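Drerine Residence Completes Shared Kitchen Refit, Issues New Storage Guidance

5/3/23

The Trornent Housing Association has completed the refit of the shared kitchens at Drerine Residence, the association announced in a notice to residents. The work, which began in January, covered 20 kitchens on five floors and replaced most of the closed cabinets with open steel shelving.

The association also issued storage guidance that takes effect immediately. It applies to all shared kitchens at Drerine Residence and will be extended to the smaller Prokby building when its own refit is finished.

Under the guidance, each kitchen is divided into three zones. Appliances in common use, including microwave ovens and blenders, are to be kept on the shelving at or above waist height. Pots and pans belong on the shelf beneath. The bottom shelf is reserved for items that can be lifted out without tools or assistance, and may not be used for food.

Small utensils are treated separately. Chopsticks, cooking spoons and similar items may no longer be left in drawers shared between households. Residents are asked to keep them upright in an open or perforated holder, either standing on a work surface or hung from a wall hook. Each household may have one holder in the kitchen at a time.

"The drawers were the most frequent subject of the comments we received," said Dilwyn Meredith, who directs residential services for the association. "Utensils from several households were mixed together, and residents were replacing things they already owned. An upright holder takes up very little room and its contents are easy to see."

The association received 531 written comments on the shared kitchens during the consultation that preceded the work. Storage was the leading topic, followed by ventilation and the condition of the sinks. A summary of the comments is available at the residence office.

According to Meredith, the decision to remove the closed cabinets was the most debated part of the plan. Some residents had asked that they be kept for privacy. The association chose open shelving for the main wall of each kitchen and retained one lockable cabinet per household in the corridor outside.

"We understand that open shelves are not to everyone's taste," Meredith said. "They are easier to clean, and they allow the maintenance staff to reach the pipes without emptying a cabinet first."

The water heaters were inspected as part of the project. Wall-mounted units that passed inspection were left in place. Residents are reminded that the pipes and hoses beneath a heater must remain accessible and that nothing may be hung from them. Holders, racks and towels found on heater pipes will be moved to the nearest shelf.

The guidance also addresses wooden utensils. Wooden chopsticks should be washed by hand, rinsed and dried fully before they are returned to a holder. Bundles should not be packed so tightly that air cannot pass between them. Residents sorting a household's chopsticks are advised to spread them out on a table, match them by length and discard any that are split or rough at the tip. Used aluminum foil should be thrown away and may not be stored with utensils.

Tables in the shared kitchens may be covered with cloths or other washable fabric at the residents' discretion. Covers should be removed before hot pots are set down and should not reach the floor. The association does not supply table covers.

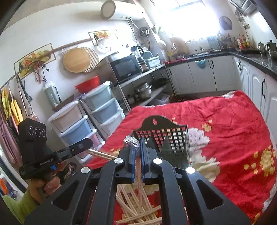
A perforated metal chopstick holder and wooden chopsticks on a floral-covered table, with open kitchen shelving beyond.

The association has set aside $2,938 for holders and wall hooks, which will be offered to households free of charge while supplies last. The first 80 holders have been ordered through Owino, the association's regular kitchenware supplier, and may be collected from the residence office on presentation of a household card. Residents who already own a suitable holder are encouraged to keep using it.

Holders of any material are acceptable, provided that they stand without support and have openings through which water can drain. Those intended for hanging must have a slot or loop. Glass jars are permitted on work surfaces but may not be placed on the steel shelving.

Items left in the old drawers at the time of the refit were boxed by floor and are being held in the ground floor storeroom. Residents may claim them during office hours. Unclaimed utensils in good condition will be offered to other households, and the remainder will be recycled.

A printed copy of the guidance has been posted beside the door of each kitchen. Translated copies may be requested at the office. Questions about shelf assignments should be addressed to the floor representative in the first instance, and requests for repairs should continue to be made through the maintenance desk.

Work at the Prokby building is scheduled to begin after the summer break. Residents there will receive written notice before any cabinet is removed and will be given boxes and labels for packing their kitchen items. The kitchens will be closed one floor at a time, and households affected by a closure may use the kitchen on the floor above or below until the work is complete.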